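Home Projects Minutes Archive Contact

Wumbei data group - minutes, November

Attending: Sheena Rennie (chair), Evander Lennox, Rory Pringle, Blair Cruickshank (notes)
Apologies: Lewis Innes

1. Previous minutes
Accepted with one correction. The export action under item 4 belongs to Lennox.

2. Simulated grasp episodes
Pringle reported that the first batch of 60 episodes is in the Trisska store. Three were rejected at replay for missing gripper state. The remainder load without errors. Lennox asked that rejected episodes be kept under a separate tag - they are needed for the filter tests. Agreed.

3. Start poses
Rennie noted that the policy trained on the first batch closes early on low objects. Cruickshank suspects too little variation in approach height. Agreed to add 20 episodes on the pronged block, all starting from an open gripper above the part, with the height drawn at random per episode. Table and room stay unchanged for this set.

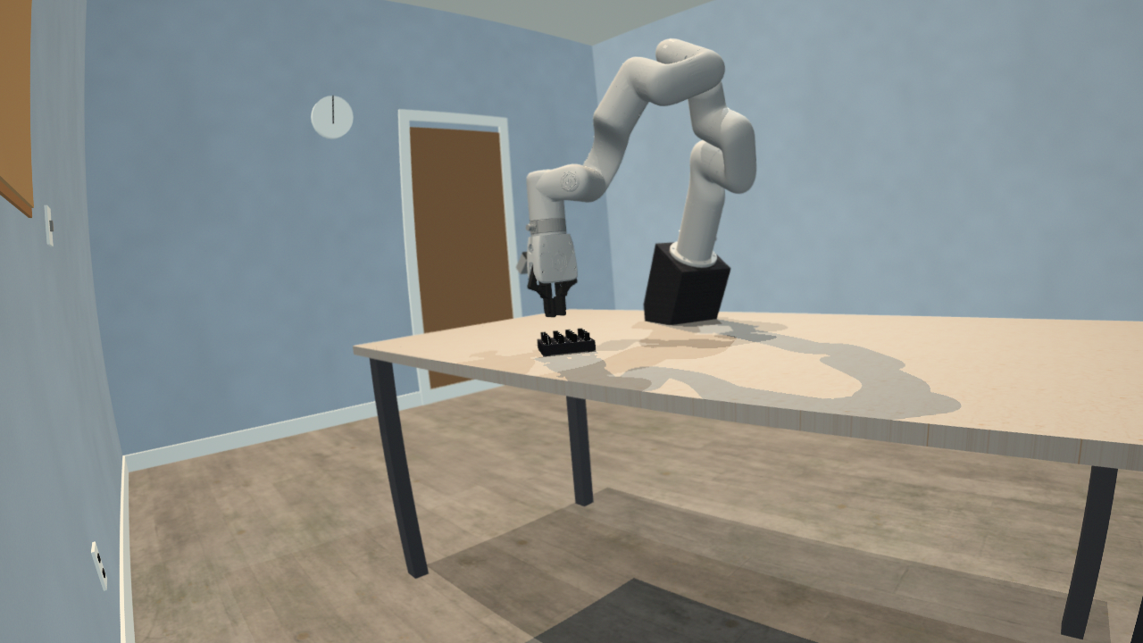
Simulated arm over the pronged block, fingers open, hovering just above it.

4. Shadows
Lennox asked whether the arm's shadow on the tabletop should be switched off in rendering. Pringle prefers to keep it. No decision. Innes to be consulted.

5. Actions
Pringle - record the additional episodes.
Lennox - tag the rejects, finish the export script.
Cruickshank - plot approach height against grasp result for the first batch.
Rennie - ask Clusness for more storage.

Closed 3:20 p.m.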